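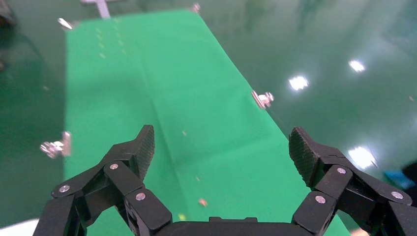

Damian thinks the model is reading the fold line. He said so before I had my coat off, and he had written it on the whiteboard too, in red: fold line, check. His idea is that the network has no notion of how tight the cloth is and has learned to look at the crease down the middle, where a sharp crease means slack and a faint one means tight. If he is right, then most of what we have been pleased about since the start of August is a trick that works on our cloth and no one else's.

I didn't have a good answer. I said the held-out set looked fine. He said the held-out set came from the same bolt of fabric, folded the same way by the same store, and of course it looked fine. Then he went to get coffee.

So Tuesday went to that.

For my own memory, since I will read this in winter and have forgotten: the task is to say how far the strip will give before the fingers touch it. One wrist image goes in, one number comes out, the number is the depth in millimeters at a fixed push. Then the arm pushes and we find out. Kumix is the network, Lorora is the old method with the hand-made features, which Renzo still defends. Both get the same pictures, cropped and shrunk to 256 on a side. 800 pushes for training. Fingers open wide for every image, same height, same tilt.

The first thing I tried was the cheap one. I took the saved images and blurred a band down the middle of the cloth, wide enough to take the crease out, and ran Kumix again on all of them without retraining. The error went up. It went up more than I wanted and less than Damian wanted. I spent a while looking at the plot hoping it would settle the question and it did not. A blurred band is a strange thing for the network to see, it has never seen one, so some of the error has to come from that alone. I should have thought of it before I ran it. I then blurred a band of the same width off to one side as a control, and the error went up there too, a little less. The difference between the two bands is what the crease is worth, I suppose, and it is small enough that I would not put it in a paper.

Roswitha looked over my shoulder and asked why I was doing this on the computer when there was an iron in the cupboard.

There was an iron in the cupboard. I don't know how long it has been there. I ironed a fresh strip on a folded towel on the bench, on the low setting, and it took much longer than it should have. I am bad at ironing. Cyrill clamped it for me and set the slack to the usual levels, 5 of them, from tight to loose. We did the pushes in random order from the list, so neither of us could help it along. Cyrill read out the level, set the clips, stepped back, I hit go.

Results, ironed strip, before I forget them:

Kumix, tight end: same as before. No change I can see.
Kumix, middle: slightly worse, spread is wider.
Kumix, loose end: worse. It says tighter than it is, nearly every time.
Lorora: bad everywhere, but it was bad everywhere already.

So Damian is partly right. At the loose end it does use the crease, or something that goes away when you iron. At the tight end it must be using something else. My guess is the edges. When the clips pull, the edge of the cloth between one clip and the next goes straight, and when they don't, it bows. That would be a perfectly good thing to look at and I'd be happy with it. I would like to test it by covering the edges, but that brings back the trouble with the blurred band.

Renzo came by in the middle of this and said it could be the floor. I laughed, then stopped. The floor is glossy and there are lamp reflections in it, and if the camera sits a hair differently after each change of slack, the reflections move and the network could be learning that. I don't believe it. The camera position shouldn't depend on the clips at all. But I have been wrong about "shouldn't" in this room before, with the gripper cable, and that cost us most of a month. I put a dark sheet over the shiny part to the right and repeated the tight and loose ends. No difference in either. Good. The sheet is ugly and slides around and I took it off again, but it's on the list of things we can say we checked.

Lunch late. Cheese sandwich from the place across from the Skosdale building, dry.

In the afternoon I tried to retrain with both kinds of cloth mixed. We only have a handful of ironed pushes compared with the rest, so I repeated them in the batches until they made up a fair share. 4 runs with different seeds. The queue was full of Remo's jobs again. I asked him, he moved two of them, and I got in by three o'clock. He is trying to get his sim numbers done for the Sosa meeting and I told him he could have the whole night if I could have the afternoon.

The mixed runs came back after five. The loose end recovers on ironed cloth, almost to where it was on creased cloth. On creased cloth it lost a little, which I expected. What I did not expect is that the seeds disagree so much. One of them is clearly better than the others on everything and one is poor at the loose end for both kinds. With the old training set the seeds lay practically on top of each other. I used to take that as a sign the model was solid. Now I think it may have meant the crease was so easy to find that every run found it. Take it away and each run goes looking for something different.

I told Damian this and he was decent about it. He said he'd rather hear it from me than from a reviewer. He wants a second fabric with no fold at all, off a roll, and he wants it in another color, so that we can't be accused of learning green. I agree with the roll. I would hold the color back and change one thing at a time, and we argued over that until Roswitha said to order both and let the person who does the pushes decide the order. That is me, so I won, I think.

Still open:

Order the cloth. Ask for it rolled, say it in the message twice, they folded it last time.

Crumbs and lint. There are specks on the strip and I keep meaning to brush it between sets. I doubt they matter for the number, but they show up in the images, and a speck that stays in one spot through a whole session is another thing a network could hold on to. Brush it before each push, or sprinkle some on purpose and move them. Cyrill likes the sprinkling. I'd start with the brush.

Write down the camera tilt after every clip change. Renzo will ask.

Change the text in section three of the draft. It says the model "estimates tension from the wrist view." For now I have changed "estimates tension" to "predicts depth," and taken out the sentence about new materials altogether. It hurt a bit, it was the sentence I liked best.

Home after eight. Remo's jobs were running when I left. My shirt still smells of the iron.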